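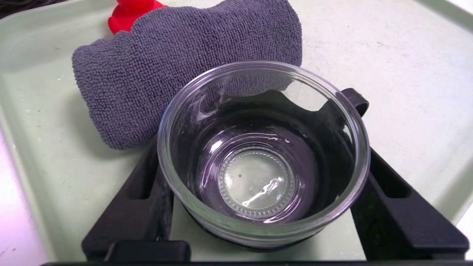 Small household items are sorted at the Rendemton workroom on one flat tray and two woven baskets, and this page records the arrangement as used since August. The tray is the working surface. Anything without a decided place goes there first, as with the folded gray towel and the clear glass bowl. Pressed glass of this type has a ring of small raised dots under the base, and grit collects between them, so the base is wiped before the walls. The green floor of the tray shows through the glass, and at that point dust is easier to find than it is on a white table. Light scratches in the tray are normal wear and do not affect use.

Towels are folded to a pad and kept at one side of the tray. A pad about 8 inches long is enough for a single bowl. Glass is set down on its base, never on the rim. 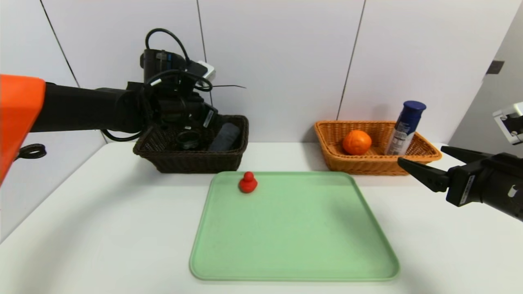 Jorby
Storage and layout notes, Rendemton workroom
October 16, 2019

Sorting table, tray at the front, baskets along the back. The tray holds one item, a red rubber duck. Toys have no assigned basket under the current layout and are the last things to be put away.

The dark brown basket is at the left and the light one at the right. Both are rectangular and close in shape, so color is the working label. In the light basket are an orange and an aerosol can with a dark blue cap. The can leans toward the rim. For long-term storage, food and spray products should be split between baskets; for a short sort they may share one.

Basket rules in force:
Tall items go against a side wall.
Round items go in before tall ones.
Nothing is stacked above the rim.

The layout is listed in the Rirgate index as sheet 373. Sheet 3 covers the tray alone and has not been revised. A version for narrow shelves, prepared for the Hamada room, uses the same tray with a single basket and will be added to this gallery after the shelf brackets are replaced.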